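Home | Syllabus | Handouts | Labs | Contact
Reading time: 2 min

Automation Planning, Unit 6: Budgeting for a Packing Cell

The Skaltitz exercise asks you to plan equipment for one packing station that will later be handed over to a robot arm. Your budget is $2,000 for everything except the arm. Start with the task and price it afterward. Write down each object that has to be picked up, scanned or moved, and note whether it keeps its shape.

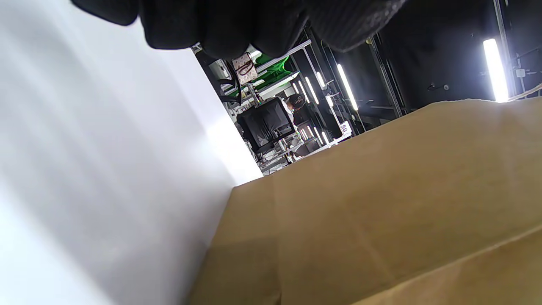 Grippers are where most student budgets go wrong. A rigid carton can be handled with a low-cost parallel jaw. Soft packaging needs more finger travel and usually a second round of fingertips, so enter these as separate lines. Plain brown cardboard or paper, with faint creases and fold lines like the ones seen close up here, should be listed by condition as well as by size. A new sheet and a creased one can behave differently under the same grip force. Order 2 sets of fingertips from the start.

Bags take more planning than boxes. Twisted paper handles do not stay in one position, and a camera mounted near the gripper may lose sight of the rim when a handle swings across it. Allow for a second camera, fixed above the table. The Verkutton price list has the bracket under accessories, not under cameras.
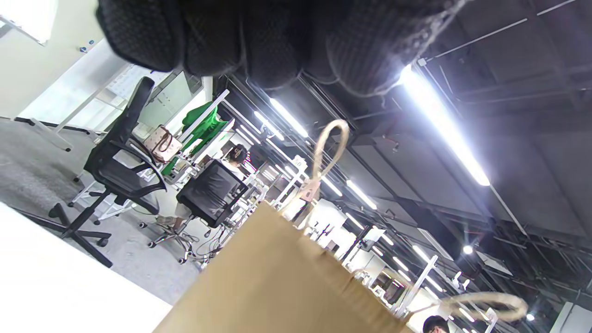
Items to price

1. Table, white or light gray top, with clearance on all sides
2. Handheld barcode scanner and a holder the arm can reach
3. Baskets and bags for 66 trial runs, plus spares
4. Cable guides, strain relief and power strips
5. Spare gloves and straps for the operator

Scanning gets its own line because the scanner is a tool the operator holds, and the arm will have to hold it too.

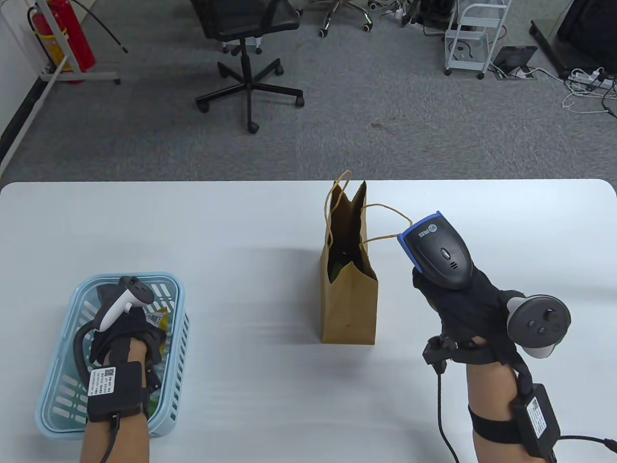 Check the trigger position before you choose a model. A Szilágyi quote and a Hekham quote are in the course folder. Delivery terms differ, so compare the totals with shipping included. Drafts are due in May.

Contact the course office | © Automation Planning course | Back to top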